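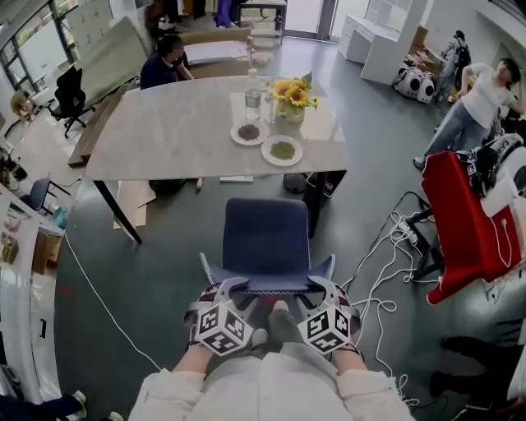 Guest Transport Program: Progress Report to the Krishnan Fund
August 5, 2025

Summary
Lerow continues to operate guest transport between the Vekovbridge airstrip and the two camps at Grovlow. The program carried 829 guests during the reporting period, and all scheduled transfers were completed except those suspended in March, when the river crossing was closed by high water.

Vehicles
Six open-sided vehicles are in service. Two received new suspension and replacement canvas under the current grant. Hakim Goh, workshop supervisor, reports that the remaining four will need the same work before the next wet season. Parts have been ordered – delivery to Vekovbridge is expected within the quarter.

Guide training
Ningsih Subramaniam delivered the driving and recovery course to all guides on permanent contract. Obsa Tufa has taken over radio procedures and the daily track condition bulletin. First aid certificates for seasonal staff remain outstanding.

Tracks and access
Grading was completed on 67 kilometers of the northern loop. The park authority has not yet issued a permit for the southern section, and the funds set aside for it are unspent. We request approval to carry this amount forward.

Submitted by Darmawan Govindasamy, Operations Manager
Reviewed by Kamarul Halim, Finance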